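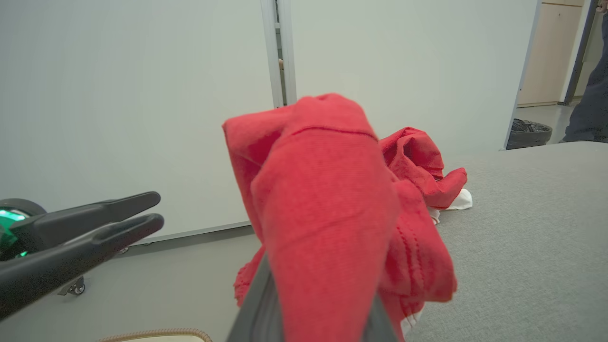
The red knit, mid-sort. Look at that ribbing!

Red washing, and other July problems
Posted by Mereana Ruddock on a Wednesday in July

Search this blog
Type and press enter

So I have finally tackled the reds. If you've been reading for a while you'll know I wash by colour (my mother did, my gran did, and I once turned five school shirts the colour of tinned salmon by not doing it, so I do it now). The trouble is that red things never seem to fill a drum by themselves, so they sit at the bottom of the basket for weeks while the greys and blues go round and round without them. By the time I get to them I've forgotten what we own.

Anyway, I've been sorting red knits and tops this week and I'm feeling quite smug about it. I do love a ribbed knit but they're a pain to fold. The rib wants to spring back in on itself, and if you hang it up instead you get those pointy shoulders that make you look like a coat stand. My way is to lay it face down, bring the sleeves in, smooth it outwards from the middle with flat hands and then fold it in three from the hem. Never in half! Half gives you one great crease straight across the tummy.

Shahnaz Jayasinghe told me years ago to turn anything red inside out and wash it at 30, and I've stuck to that ever since. I also chuck in a colour-catching sheet for the first few washes. Some people say they're a waste of money. Mine come out pink, so I'm keeping them.

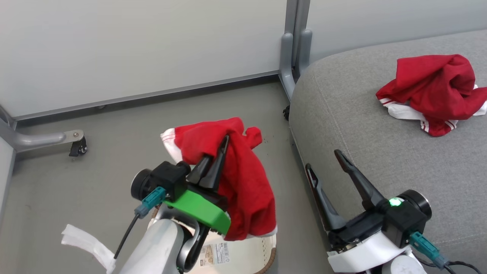 The real worry is anything red with white on it. Cuffs, stripes, hems, all of it. I don't leave those in a heap when they come out of the machine, not even for the length of a cup of tea — damp red folded against white trim is asking for it. Straight out, a good shake, and dried flat or over the airer with the trim kept clear of everything else. If a bit of colour has crept in, I wash it again before it dries and it quite often shifts. Once it's dried in, good luck to you.

I've still got the drawer to sort out, and then it's the whites, which I'm putting off until the weekend as there are about 11 odd socks involved and I need a run-up.

Comments

Malsha Majumder
Folding in three from the hem! I've been halving mine forever and wondering about the crease. Trying it tonight.

Nimal Weerasinghe
Do you iron the rib at all? Mine goes flat and shiny.

Mereana Ruddock
Never, Nimal. A bit of steam from a few inches away if it's really bad, then leave it alone until it's cool.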